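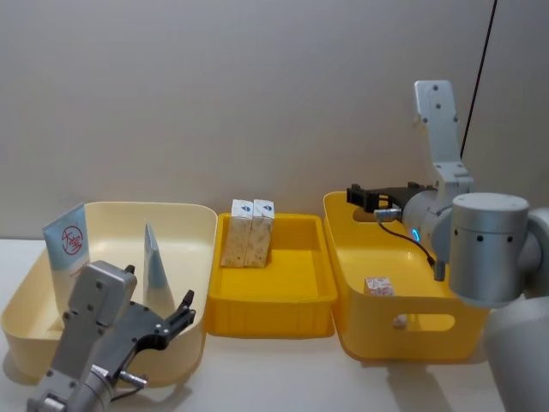 ## Lomance packing rooms, open afternoon in March

Lomance prepares small retail goods for shops that do not have a stockroom of their own. The open afternoon covered the receiving dock, the shelving hall and room 502, where mixed goods are sorted by container before they are shelved. I went mainly for room 502. My own job is writing storage instructions for a pharmacy supplier, and we have had trouble with small packets getting lost under boxes.

### Getting there

The site is on the Govindasamy estate, behind the bus depot. Bus 4 stops at the gate. Visitors sign in at the side door, and the cloakroom is one floor below the rooms on the tour. The lift was out of service, so allow time for the stairs.

### Receiving dock and shelving hall

The dock takes deliveries until noon and was quiet by the time our group reached it. Cartons are opened on a roller bench, checked against the delivery note and given a location label. Labels come from a program called Tranosex, which prints the aisle first and the shelf second. Staff said the order used to be reversed and that some of the older aisles still carry the old labels.

The shelving hall uses a standard depth of 400 mm. A few bays are 500 mm deep and are kept for paper goods. The guide spent a long time on floor loading, most of which is in the printed handout.

### Room 502

The sorting layout is simple. Three plastic bins stand in a row on a white tabletop against a plain, light grey wall. The cream bin is on the left, a smaller yellow tray is in the middle and a large yellow bin is on the right. The cream bin has a wide rim and rounded corners.

The working rule is to sort by how an item stands, with product type as a second consideration. Flat items go in a deep bin, where the wall can support them. Cartons go in a shallow tray so that the printed faces can be read without lifting anything. Loose or awkward pieces go in the largest bin and are sorted again at the end of a shift.

I had expected a color code. The guide explained that bin color carries no meaning at Lomance — the bins were bought at different times, mostly from Trakier, and are assigned by size alone. New staff find this confusing for a week or so, and the site has considered adding a printed card to each rim.

The middle tray was the most useful part for me. Small cartons in it stand upright, the two taller ones side by side and the shorter, squarer one to their right. With the tall cartons kept together, the low one is not hidden behind them. The ribbed sides are slightly translucent.

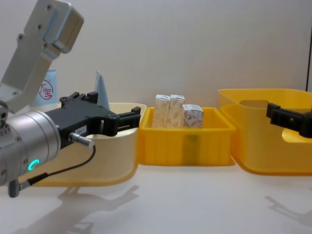
Should flat packets and small cartons share a bin?

Keep them apart where there is space. A carton dropped on a flat packet can crease it, and a packet that slides behind a carton is easily missed at the stock check.

### Practical notes

- The handout lists bin sizes but no prices.
- Room 502 is small. Groups are split in two, and the second half waits in the corridor.
- Questions about labeling are taken at the dock, before the tour moves upstairs.
- Coffee is served in the canteen until four. The next open afternoon is planned for October, with the paper goods bays added to the route.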